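Endport lab pits two grippers against each other, starting with the simulated ones

A gripper comparison at the Bitisano workshop in Endport entered its second round in August, and the favorite has already lost its lead to a cheaper rival with fewer admirers.

The contest is between two designs: a two-finger linkage gripper, black and bolted together with visible pride, and the Bouvier, a soft-fingered model that one technician has compared to a pair of oven mitts. Each must pick up 67 objects, set them down again, and do so without damaging anything the lab would have to replace. Both run on the same arm and the same Stedex controller, bought in 2024 and restarted more often since then than its manual recommends.

Before either gripper is allowed near a real object, it has to get through the simulator. Odette Rey, who runs the trials, introduced the rule after round one, when a real arm met a real shelf at a speed the shelf had not been designed for. "The simulated shelf costs us nothing," she said. "We have gone through a great many of them."

The view from behind the fingers is what the team watches during these runs, mostly to see how much of the target disappears once the hardware gets close. With the linkage gripper, the hardware takes up a good share of the view.
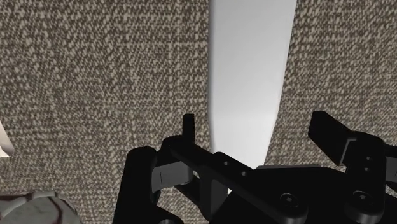
Why test grippers in simulation if the real ones behave differently?

Simulation lets a team repeat the same grasp under identical conditions and rule out bad approach angles cheaply. Friction, wear and soft materials are harder to model, so the results that matter are still confirmed on hardware.

Soft materials are where the argument now lives. The Bouvier's fingers bend, and bending is expensive to compute, so its simulated runs finish long after everyone has gone to lunch. Maxence Lefèvre, who wrote the scoring script, has proposed counting computing time against a gripper's total. Rey has proposed that he buy a faster computer. The matter was left there.

Scoring is simple enough on paper. A gripper gets 3 attempts per object, and a drop ends the attempt. Under the new rules, nudging a neighboring object costs half a point, a change that hurt the linkage model, whose outer joints swing wide as it closes. It had won round one comfortably when nudging was free.

Lefèvre maintains that the joints are fine and the approach path is at fault. He has asked for another week to adjust it, his second such request.

Trials on the real arm start once both models have cleared the simulated set. The shelf has been repaired and moved farther away.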